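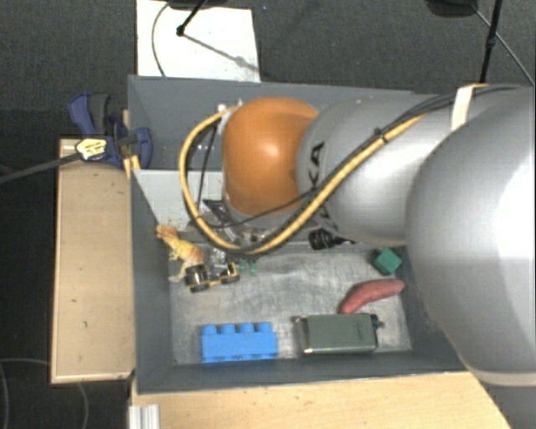
Figure 1. Robot arm over a bin of mixed small items. Refer back to it for sections 2 and 3.

Machines and Everyday Work
Notes for session 4: Can it tidy up yet?
Tutor: Elli Pitkänen

1. Where we left off

Last time we talked about washing machines and dishwashers, and several of you made the very fair point that these are already household robots of a kind, only we have stopped calling them that. I quite agree, and I'd like you to hold on to the thought, as the dishwasher is a lovely example of a machine that does its chore well provided a person does the fiddly part first. Somebody still has to load it. This week we look at the fiddly part.

2. The bin problem

Picking things out of a bin sounds like the dullest job in the world, and people have been working on it for decades. If every item is the same and lies the same way up, a factory arm will do it all day long. The trouble starts with a mixture. Look at what is lying in the bin in Figure 1: a blue toy brick, a little vehicle with black wheels, a toy animal, a dark green container shaped rather like a flask, a small green cube. A four-year-old could hand you any of those if you asked nicely. For a machine, each one is a fresh puzzle, and I'd like you to spend a few minutes thinking about why before you read on.

The brick is the kind one. It has flat sides, it is stiff, and it stands a little apart from its neighbours. The cube is much the same, though it sits at an angle, so the gripper would have to turn to meet it squarely. Now compare the animal and the vehicle, which lie right up against each other by the wall. Where does one stop and the other begin? You and I know at once, having seen a great many toys. The machine has to work it out from colour and shape, and then find room for its fingers between the toy and the side of the bin.

Then there is the matter of shine. The floor of the bin is a worn, silvery sort of surface, and bits of clear material show near the vehicle. Many depth cameras struggle with shiny and see-through things — if you have ever walked into a glass door, you have my sympathy and you also have the general idea.

3. The size of the helper

Do notice how big the arm is beside the toys. Arms built on this scale come from the factory tradition, where they are bolted down and people generally keep out of the way. A home is another matter altogether, with its narrow hallways, its stairs, its cat. Murray Poirier, who gave our guest talk in November, put the question as "would you let it in the kitchen while you were cooking?", and I still think it's the best test we have.

4. A little arithmetic

For the exercise, suppose a workshop called Kiiskinen tries a sorting arm on 700 mixed items, and 269 of them have to be picked again by hand. Work out the success rate. Then imagine the same arm clearing your own sitting-room floor, and decide whether you would be pleased or cross. (Last year Ratree Mahawong said pleased and Jarmo Mustonen said cross, and both wrote very good answers.)

5. So, can they do chores yet?

My own view, for what it's worth: one chore at a time, in a place arranged to suit the machine, often yes. A whole room as the family left it, no, or at least I haven't met the robot I'd trust with mine.

For next time

Choose one small job you do at home and write down every step, including the ones you do without thinking. One side of paper is plenty. Mark the step you believe a machine would find hardest, and bring it with you, as we shall be swapping in pairs.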